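I caught Si-eun Ko between two jobs, sitting on the floor with a hand-held gripper in her lap and a screwdriver behind her ear. She looks after the grippers for Girnden, over in Plirkville, and she talks fast.

"Everybody asks about the software," she told me. "Ask me about fingers!" So I did. The yellow ones are plastic, and they wear where they meet. She checks them every 300 grasps and swaps them as a pair – never one at a time, she was firm on that.

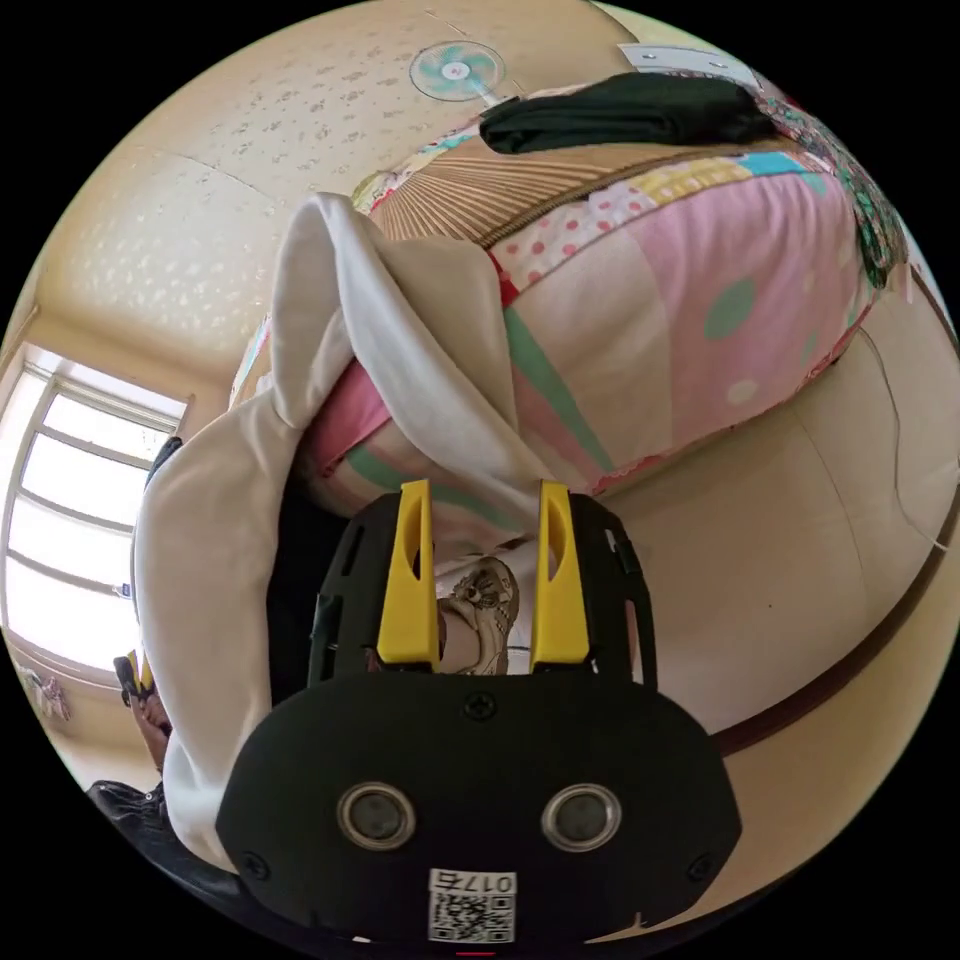
"A new finger next to an old one closes crooked," she said. "You'd think you could shim it. Tayla tried." Tayla Dunstan trained her back in January, and the shim is apparently still in a drawer somewhere. The screws on the shell get a quarter turn of checking and no more, because she stripped 2 of them in her first week and had to order replacements from Kang.

I asked about the sensor windows. She breathes on them (really!) and wipes with a dry lens cloth. Idico sells a spray, but she's not a fan.
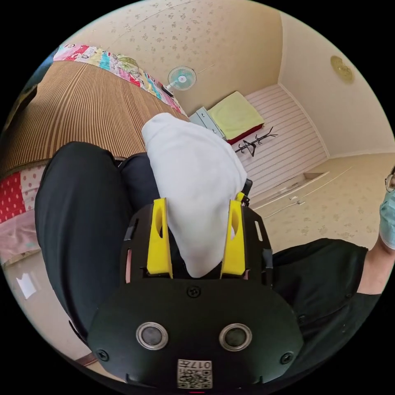
Then there's the squeeze test, which takes 90 seconds if you don't chat, so it took us a lot longer. Open, close, hold, tug. She writes the result in a paper notebook, by label number, and she's filled over 100 pages.
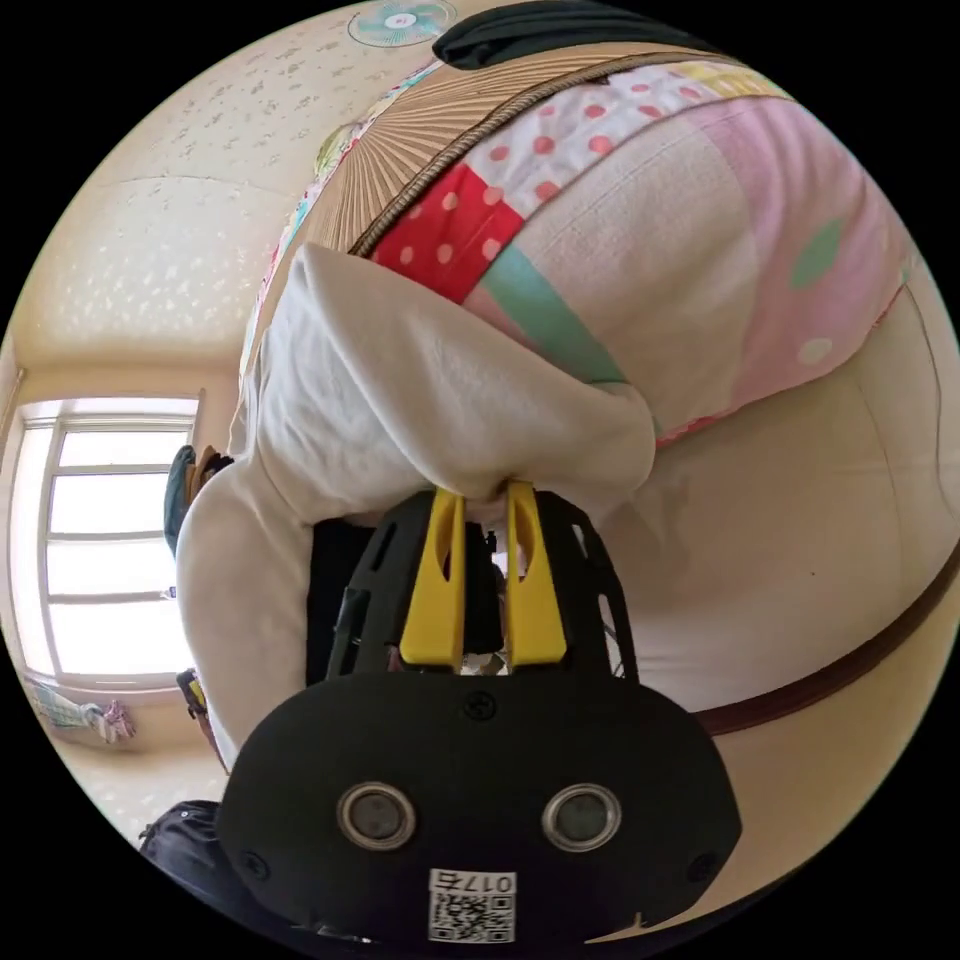 Cloth is her favorite test material, and the one that gets her most worked up. "A block forgives you," she said. "Fabric finds the gap." With thick white stuff pinched right at the fingertips like that, she watches whether both tips bite evenly before she lets anyone lift. If one side slips, the fingers come off and she starts over.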